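Pavow two-arm bench - frequently asked questions

What is Pavow?
Pavow is a home project. Two robot arms stand at one wooden table and learn to handle network cables. I write the software in the evenings, and the cable jobs are tested at the rack.
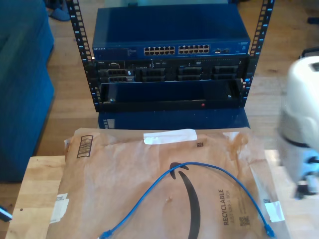 The rack with the switch, and a patch cable on the table.

Do I need a special table?
No, but it must be heavy. My first table moved a little each time an arm stopped quickly, and the positions became wrong. Now I check all the bolts in April and again in spring. Please also keep the power cable of each arm away from the joints.
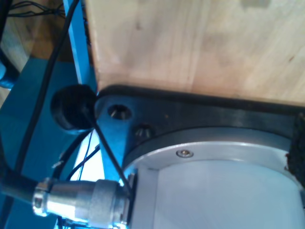
If a bolt is loose you will hear it before you see it, so switch off the music for the first run. I use the Dondley clamp set, which cost me 94 dollars.

Why two arms for one cable?
A patch cable is soft and the plug turns as it likes. One arm holds the plug, the other holds the cable behind it. With one arm only, I had many more failures.

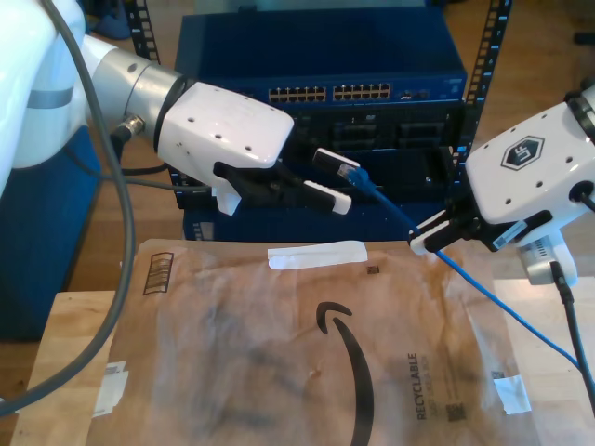

Plug in the left gripper, cable in the right one.

How many trials did you record?
449 until now. Roughly half were good enough to keep. The colour of the cable made no difference, but the stiffness did.

Can I use other grippers?
Yes, if the fingers are narrow enough to fit between two ports. The settings are in the Zukness file - change the finger width first, then the force.
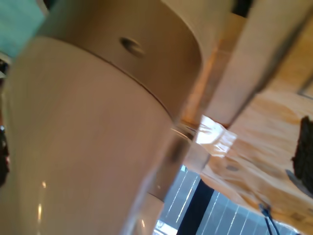
Hettiarachchi wrote to me that the force should be changed first, at least with soft fingertips, and that a width set too small had bent two of the plugs. I have not tried this order yet.

Is the code free?
Yes, for home and workshop use.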